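Old office desktop shuts off by itself, is it the power supply or something cheaper?

Posted in: Home computing > Repairs and upgrades

flatwhite_218

I bought an ex-office desktop through Skomska last September and it was fine for months. Now it switches itself off. No warning, no blue screen, it just goes dead like somebody pulled the cord. Sometimes it runs all evening and sometimes it drops out three times before lunch. It mostly happens when I am doing something heavier, like exporting the school fete video, but it has also gone off while I was reading email.

What I have tried so far:

Different wall socket, different power lead, no power board.
Reinstalled Windows, which took most of a night and changed nothing.
Left the side panel off in case it was heat.

I don't have a spare power supply to swap in. A new one from Flarnura is 218 dollars with postage, which is more than I paid for the computer. I don't want to order one and then find out it was something else. Is there a sensible order to check things in? I'm comfortable with a screwdriver but I have never done anything inside a computer except add memory. 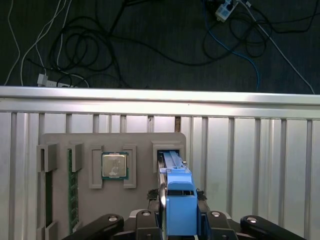
Blue plastic part at the grey panel.

It is used for the household accounts and the kids' homework, so I would like it sorted before term starts.

kelpie_shed

Power supply. They all go eventually. Buy one and be done with it.

murray_rosella

I would not buy anything yet. Sudden shut-offs have a few common causes and most of them cost nothing to check.

Start with dust. Ex-office machines often sit on carpet under a desk for years. Shut it down, pull the power lead, and hold the power button in for a few seconds. Take it outside and brush or blow out the heatsink fins and the fan. Hold the fan still with a finger while you do it. If the fins are packed solid, that may be your answer.

Next, reseat the cables. The big connector on the motherboard and the smaller one near the processor both have a little catch. Unclip them, look for any brown or melted-looking pins, and push them back in until they click. Do the memory as well, one stick at a time. If you have two sticks, run the machine on one for a day, then the other.

After that, look at temperatures. There are free programs that log them to a file. Set it going, do your video export, and look at the last lines after it drops out. If the processor is climbing well past 90 then the thermal paste has probably dried out. A tube cost me 9 dollars at Wieser and there is enough in it for several goes. Clean the old stuff off with isopropyl and a lint-free cloth first.

If the temperatures are normal right up to the moment it dies, then I would start to suspect the supply. Before you pay for a new one, check the label on yours for the part number and search for that number second-hand.

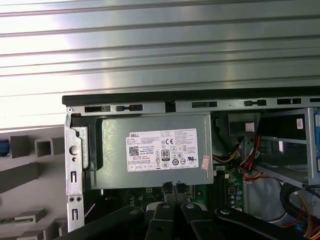
flatwhite_218 wrote back that the log showed nothing above the mid sixties before the last two drop-outs, and asked whether any ordinary power supply would fit or if it had to be the same maker's.

It depends on the model. A lot of office desktops use their own shape of supply and their own plug on the motherboard, so a standard one from the shop may not go in without an adaptor. Compare three things: the outside measurements, the number of pins on the main plug, and the wattage. Same or higher wattage is fine. Don't go lower. And never open the supply itself -- the capacitors can hold a charge after it is unplugged.

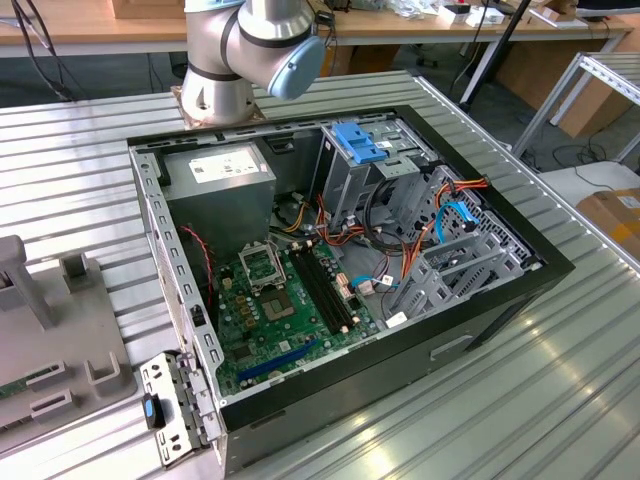 Desktop tower on its side with the side panel off.

tinsnips21

Agree with most of the above. One more to try: the power button. I had one that stuck half in, and the computer thought I was holding it down. Took me 3 weeks to find. Flustska sell the little switch on a lead, but you can test it for free by unplugging the switch from the board once the machine is running. If it stays up all day like that, there is your fault.

Also back up the accounts tonight, before you do any more testing.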